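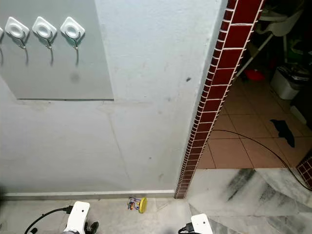
Adhesive hooks on a gray wall panel – will they hold coats?

Home > Forums > Walls and Storage > Hooks and Rails

December 27, 2019
Posted by elmarie_b

I put a row of stick-on hooks near the top of the gray panel by the doorway. They are the kind with a white rounded-square base and a metal hook. The rest of that wall is bare plaster, and I didn't want to drill into it next to the tiled corner.

I want to hang two winter coats and a backpack. The packet says 3 kilos per hook but doesn't say on what surface. Has anyone used these on a panel like this for more than a few months?

Elmarie Baloyi, Pronditville

Reply from turkatier

Coats yes, backpack no. I had four of the same type inside a closet door and they held jackets from April until we moved out. The one with the bag on it came off in the second week and took a strip of paint with it.

Did you wipe the panel with alcohol first? Dish soap leaves a film.

Reply from mathebula

I disagree about the coats. A wet winter coat is heavier than people think, and a kid pulling it down by the sleeve puts a lot more on the hook than the number on the packet. I'd screw a board to the wall and put proper hooks on the board. Two screws, done.

Reply from elmarie_b

I wiped it with alcohol and let it sit overnight before I stuck anything up. We rent, so I would have to ask about screws. The plaster also has specks and scuffs all over and I don't trust it to hold a plug.

Reply from cuno

Old plaster holds a plug fine if you drill slowly and don't use the hammer setting. The specks are only on the surface. You can fill and paint those in an afternoon.

That said, I would stay well away from the red tiles. Glazed edge tiles like that crack if you look at them wrong, and you will not find a match for the color.

Reply from mathebula

Agree on the tiles. I don't agree that all old plaster holds. Mine came out in a lump the size of my fist.

Reply from ayanda_p

Could the bag go on the floor or on a chair, and the hooks be for light things? We keep scarves, keys and an umbrella on ours. Same sort of hook, three years, none have dropped. I would also move them lower if you have short people in the house. Near the top of a panel is a reach.

– Ayanda Pillay

Reply from elmarie_b

The height is on purpose, long coats drag on the skirting otherwise. I'll leave the backpack off and try one coat per hook.

There is a dark round smudge on the panel under the right-hand hook. Does anybody know what takes that off?

Reply from turkatier

Damp melamine sponge, very light. Try it low down first because it can leave a shiny patch.

Reply from cuno

White eraser before the sponge. Less chance of a shine.

Previous thread | Next thread | Back to Hooks and Rails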